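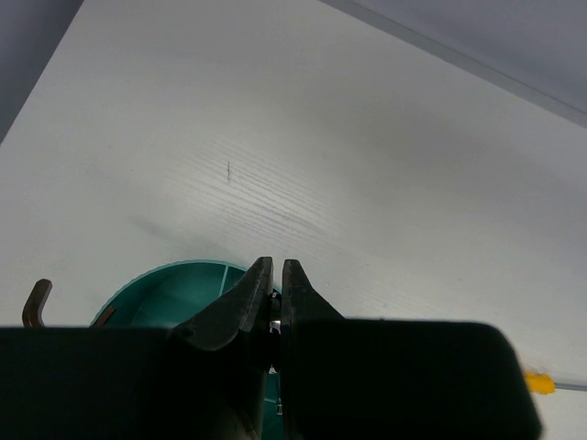 Spent most of this month helping my daughter compare financial aid offers. Writing down what we learned while it's fresh. Thread.

She had four offers on the kitchen table by the end: Forside College, Goltell State, Moschos University, and a small place upstate that she dropped early.

First thing. The letters don't use the same words. One called a loan "self-help." One called it "additional funding." Forside just called it a loan, which I appreciated.

So we made a sheet with one row per school. Columns: tuition, fees, housing, food, books, travel. Then grants. Then loans. Then work-study. Grants are the only column you subtract from the total. Loans come back later with interest.
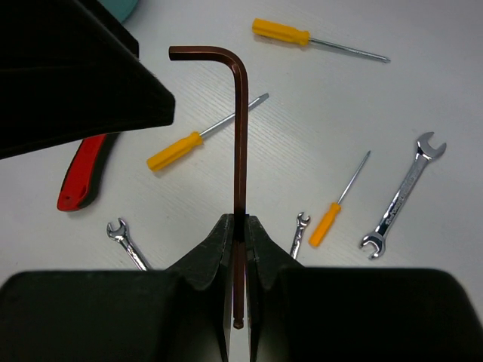 Work-study is also not money off the bill. It's a job you may or may not get, paid by the hour. Moschos listed it right under the grants in the same type. We moved it to its own column and their offer stopped looking like the best one.

Fees were the next surprise. Goltell has a course fee for the engineering program that isn't in the main letter. It was on page 13 of a PDF linked from the department site. $171 per lab course. She'd have two of those in the first term.

Forside's letter had the fees in. So the two totals we'd been comparing weren't the same kind of total.

If a letter says "estimated cost of attendance," check what housing it assumes. Moschos assumed a triple room. The standard double was $2667 more for the year. We only found that by reading the housing rates page.

Someone asked what we used to keep it all straight. We tried Giltix for a week. It's an app where you enter each offer and it lines them up. It was fine, but it had no place for course fees, so we went back to the spreadsheet.

Next: call the aid office. Have your student make the call if they can. Mine didn't want to. She wrote out her questions first and that got her through it.

Her list was:
Does the grant renew every year?
What GPA keeps it?
What happens if tuition goes up?
Does an outside scholarship reduce the grant? 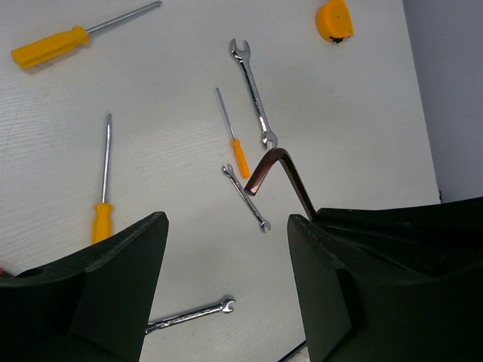 That last question mattered. At Goltell an outside scholarship cuts the loan first. At Moschos it cuts the grant first. She has a small one from the credit union, so at one school it helps and at the other it does nothing for us.

The GPA question mattered too. Forside's grant needs a 2.5 and they look at it once a year, in the spring. Moschos wants a 3.2 after every term. She's a good student but first-year physics is first-year physics.

We did ask Forside for more. You're allowed to do that. They call it an appeal. We had a real change to report (my hours were cut last fall) and they wanted two pay stubs and a one-page letter. The answer took 29 days. They added to the grant. Not a huge amount, but it renews.

If nothing has changed in your finances, you can still ask, but I'd keep it short and polite and expect a no. Goltell said no to us in two sentences.

Money wasn't the whole thing. She visited Forside and Goltell again after the offers came. She sat in on a class at each and ate in the dining hall. I stayed out of it and read in the car.

She wanted a program where first-years get into the lab early. Goltell makes you wait until second year for most of it. Forside puts you in an intro shop course the first term, hand tools and basic robotics. That counted for a lot with her.

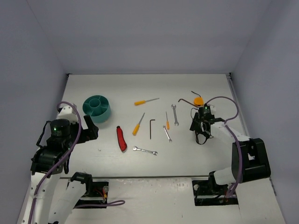 Two robot arms and a spread of hand tools on a white work surface.

She picked Forside. It was the second cheapest on the final sheet. The gap was small enough that we told her it was her call.

Then the part I'd forgotten about: you have to decline the others. She did it through the portals in one evening. It frees up spots and aid for other kids, so please don't skip it.

Dates now on our fridge: housing form, health form, orientation signup, first bill. The bill comes out in August and the payment plan has to be set up before then, not after.

A few people asked for the spreadsheet. I'll clean out our numbers and post a blank copy in the replies tonight, probably after 9.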